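October, 6:10 in the morning

Slept badly. Spent the hour before light going over the well log again, so I may as well write it down while the figures are in my head.

The logger was pulled yesterday afternoon. It had been hanging in the north well at Harninholm all summer and it recorded on schedule with one gap. Record length is 3,696 readings. Of these I can use 3,060. The remainder fall into two groups: the stretch in July when the cable slipped and the sensor sat too high in the column, and the scattered values during pump tests, which are good readings of the wrong thing. I flagged both groups and did not delete them. Domingo Gallardo would have deleted them. We have had that discussion and I don't intend to have it again.

The level itself is lower than I hoped. It fell steadily through August, flattened in September, and has come up a little with the first rains. The recovery after pumping is slower than last year at the same draw. I can think of two explanations. Either the screen is fouling and the well is less efficient than it was, or the sand layer feeding it really is holding less water. The shape of the recovery curve favors fouling, in my view. The early part is shallow and the late part looks normal. If the aquifer were short of water I would expect the late part to suffer too.

Rüdiger Haberkorn doesn't accept this. He telephoned at supper and argued for the sand layer, mostly on the grounds that the stream behind his place went dry before it ever has. I pointed out that the stream sits on clay and tells us very little about what is happening 80 feet down. He said clay leaks. It does, slowly. We left it there and talked about his hip, which is to be operated on before winter.

Barometric correction took most of last night. The sensor is not vented, so every reading carries the weight of the air on top of the water, and I have to subtract it using the record from the barometer in the shed. The shed clock had drifted against the well clock by 3 minutes over the season. That is small, but it shows up as a fuzz on the corrected line whenever a front goes through. I shifted the shed record linearly and the fuzz went away. Wrote the shift in the header of the file, so that whoever opens it after me will not wonder.

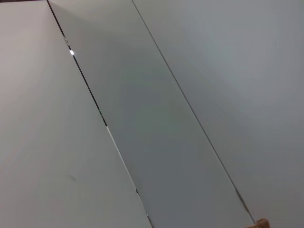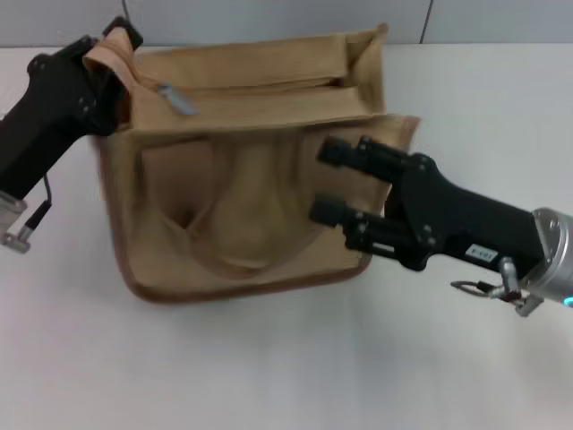 Manual check of the level before the logger came out: tape reading and sensor agreed to within the thickness of the chalk mark. I took the tape reading twice and used the second, having bumped the casing on the first. The zero on the tape is still the hook and not the end of the steel. I have it painted on the reel now, after the mess in spring when Iara Mansilla's readings and mine disagreed by exactly the length of the hook and we each suspected the other's arithmetic.

Things to settle before the logger goes back down:

New hanging cable. The old one has a kink where it slipped and I don't trust it. Akmont lists a coated steel one in the length I want. Ordered it before bed, with two spare clamps.

Interval. It was hourly. For the recovery curve that is too coarse, as the first part is over before the second reading. A short interval would fill the memory by midwinter. I could set it to record on change, but then the quiet periods come out uneven and the correction gets awkward. Probably I'll leave it hourly and do the pump tests by hand with the tape and a watch, as we did before we owned any of this.

Well cap. The gasket has gone hard on the side facing the track. Cut a new one from the rubber sheet in the cupboard. Check for spiders first.

Screen. If it is fouling, it should be brushed and surged before the ground freezes. Nesrin Yazıcı has the surge block and is willing to lend it. She wants the pump run clear afterward for a full day, with the discharge going into the ditch and nowhere near the garden. I agree with her. The last time we surged a well, the water ran orange until evening.

7:25

Coffee. Light frost on the north side of the roof, none on the grass. Rain gauge empty.

Replotted the whole season with level against cumulative rainfall, instead of against time. The points from May and June lie on a fair line. After that they wander off below it and stay there. I spent a while trying to decide whether the departure begins before or after the July slip. With the slipped stretch removed it can't be settled, the gap falls exactly where I need the data. Annoying. The pressures in the bad stretch are still real pressures, so if I could establish how far the sensor moved I could put those readings back. The kink in the cable should mark one position and the wear on the coating the other. Measure between them before throwing the cable out.

I should also ask Anika Achterberg for her levels. She dips the old well at Nyaga every two weeks and writes the result on the inside of the pump house door, where there is now quite a column of them going back years. It is the same sand layer, as far as anyone has drilled. If hers shows no drop beyond the usual summer one, Rüdiger will have to give way. If it shows the same departure as mine, I will have to.

8:40

Rang Anika. No answer, left a message with the question and the dates I need.

Went out and measured the cable on the kitchen floor. The wear mark is plain. The kink is less useful than I expected, being spread over a hand's width, so the displacement has an uncertainty I would not call small. Took the middle of it. With that offset applied, the July readings join the August ones cleanly but sit slightly high against the end of June. Tried the far end of the kink and the June join improves while the August one gets worse. So possibly it slipped in two stages. I looked for a step in the middle of the stretch and there may be one, on the night of the thunderstorm, but the air pressure was jumping around then as well and I don't want to find it only for the reason that I am looking for it.

Saved both versions under separate names. The corrected season without July is the one I'll send to Zosance for the district sheet, with the gap left blank. They prefer a filled table and will ask. I'll tell them the same thing as last year.

Gasket this afternoon if it stays dry. Surge block to be fetched from Nesrin's, and return her drill bits at the same time. They have been on the windowsill since August.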